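Pliken is an open-source task sequencer for two-armed robot workcells. It sits between a motion planner and the low-level joint controllers, deciding which arm acts next and holding back any motion that would bring the two into the same space. The software was written at Granthorpe by Elīna Adomaitis and first released on April 19, 2023.

A Pliken program is a text file of steps. Each step names an object, a goal and, optionally, an arm. When no arm is given, the sequencer picks the one with the shorter planned path. Before a step runs, its path is checked against the other arm's current pose and any motion already queued for it. Checks repeat every 40 milliseconds during execution.
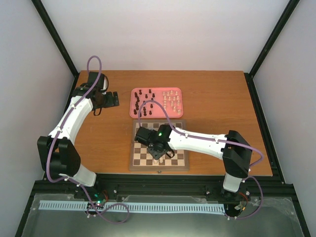
Board games are a common test problem for the sequencer. Chess pieces are small, stand close together and have to be set down upright, so errors in grasp planning show up early. The Drimen task set, distributed with Pliken, contains 536 sorting and placement tasks, many of them moves between a tray and a chessboard. Piece positions are supplied by a separate perception module — Pliken does no image processing of its own.

Space is shared through a system of locks. The work surface is divided into 16 zones, and an arm must hold the lock for every zone its path crosses. Early versions could deadlock when each arm waited for a zone held by the other. The Gebretsadik patch, merged in August, fixed this by requiring locks to be requested in a set order.

Pliken does not model cables or hoses, and users are advised to add their own clearance margins.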